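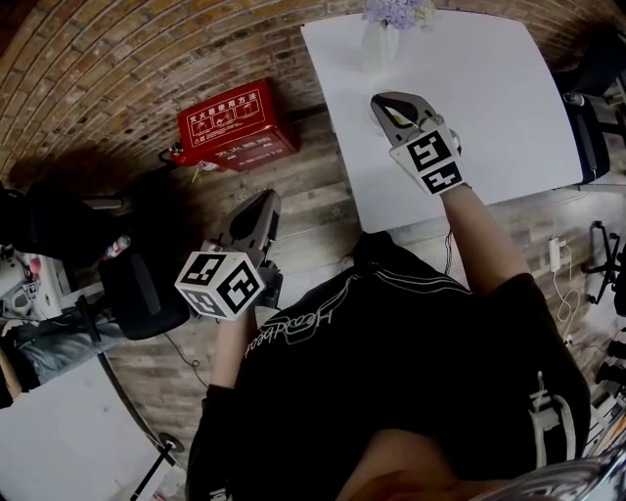
**Tronon Nadix table, white, large**
Reviewed by Birsen Canpolat, 2026-05-24

I bought the Nadix to replace a desk that was too small for anything except a laptop. It cost me $200 on sale. The one I wanted first was the Moroz, which sells for $700 and looks very similar from across the room.

The top is a plain white rectangle and it is big. Measure your room before you order. Mine went into a room with a brick wall, and I had to give up a bookcase to leave enough space to walk past. If you need to stand and work from more than one side, plan for that too. I didn't, and ended up moving the table twice on the first evening.

Assembly took two people and most of a movie. The instructions are drawings only. The drawing for the leg brackets shows them the wrong way up, so look at the screw holes and ignore the page. One bag was short a bolt. I wrote to Tronon and a replacement came in the mail, with no note and no charge.

The surface is what I like most. It is easy to see what you are doing on it, and small parts don't get lost the way they did on my old dark desk. A glass vase of flowers looks good on it, and so far I have had no rings from water. Coffee wipes off if you get to it the same day. Ballpoint ink does not come off all the way - I have a short blue line near one corner that has survived dish soap and a melamine sponge.

White also shows everything else. Crumbs, pencil dust and the gray marks that metal tools leave if you drag them. I wipe it down every night, which I never did with the old desk. Under a bright ceiling light there is some glare, and I turned my lamp to face the wall to cut it down.

It holds steady for writing and for sorting things out by hand. If you lean on one end with your full weight, it moves a little. Tightening the bolts again after a couple of weeks helped. I would not clamp a vise to it.

Delivery was through Bukside. They left the box in the lobby and it was too heavy for me to carry upstairs alone, so ask for the to-the-door option if you live above the first floor.

I take one star off for the bracket drawing and the ink. 4 out of 5. I plan to get the matching bench in July if it goes on sale.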